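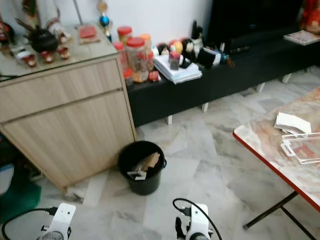 Fig. 1. Teapot and small cups on a glass-topped cabinet.

Home | Course notes | Recipes | Suppliers | Contact

Unit 2. Cold process soap: weighing, lye and trace

Notes by Adesuwa Bako for the evening group. Please read them before you come, and bring your own goggles and gloves.

2.1 What happens in the pot

Soap is made when a fat meets a strong alkali. For hard bars the alkali is sodium hydroxide, which we call lye when it is dissolved in water. The fat is broken up, and we get soap and glycerine. In the cold process the glycerine stays inside the bar. Factories often take it out and sell it separately.

Every oil needs its own amount of alkali. This number is called the saponification value, and you find it in the table at the back of the folder. Coconut oil needs much more than olive oil, so you can not change one for the other and keep the same recipe. Always calculate again.

2.2 Superfat

We use a little less alkali than the oils could take. The oil which remains is the superfat. In this course we work with 5 per cent. With too much superfat the bar becomes soft and can smell old after some months.

2.3 Order of work

Weigh the oils first, then the water, then the hydroxide, each in a separate dry container. Everything is by weight, also the water. Pour the hydroxide slowly into the water - never the water onto the hydroxide. The mixture becomes very hot and gives a vapour, so do it near the open window. Do not use aluminium.

When lye and oils are both a little warm to the outside of the hand, pour the lye into the oils and use the stick blender in short bursts. Trace is the moment when a drop falling from the blender stays on the surface as a thin line. Fragrance goes in at light trace. Some of them, especially clove and cinnamon, make the soap thick in seconds, and then you must be quick with the mould.

2.4 Mould and curing

The small Tondov mould takes 245 g of mixture. Cover it and leave it until the next day. Cut with gloves, because the fresh bar is still harsh. Curing takes four to six weeks on an open shelf, with space between the bars. Write the date and the oils on the paper under them.

Homework: calculate the hydroxide for 200 g of olive oil with 5 per cent superfat. Show the working.

Next: Unit 3, Clays and colours

Comments (2)

Fatima Usman
My bars from October have white powder on top. Is it lye?

Adesuwa
Most probably soda ash, it is only on the surface. Wipe it with a damp cloth, and cover the mould better next time - but if the bar also has hard white pieces inside, do not use it.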